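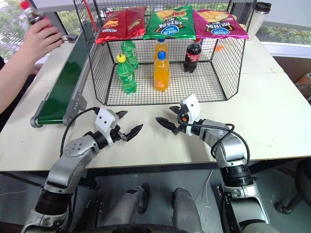
ovis_bench
Retrained the Draluvel policy on 532 demos, half with the shelf order shuffled. Pick success way up on the held out set. Crisps along the top of the basket, bottles on the mesh floor, so it has to cope with floppy and rigid in one go. Writeup when I get 2 mins.

heydari
which half tho. if the shuffled ones came last you're just measuring recency

ovis_bench
mixed in, not last. Order was random per batch

giretti_fan
Not convinced. Two green bottles one behind the other, same with the orange juice — how do you score it if it takes the back one? Hit or miss?

ovis_bench
Hit, if the prompt only says the drink. Fair point though, should of split those out

heydari
so your number has easy wins in it. we dropped those trials in April and lost 11 points

giretti_fan
^ this. Also 300 demos got us most of the way there, the rest did nothing

ovis_bench
On one item type or mixed? Ours was flat till 300 then moved again once crisps went in

giretti_fan
one type. bottles only

ovis_bench
Well then — different task. Will rerun without the duplicates and post teh table

heydari
per item pls, not just the mean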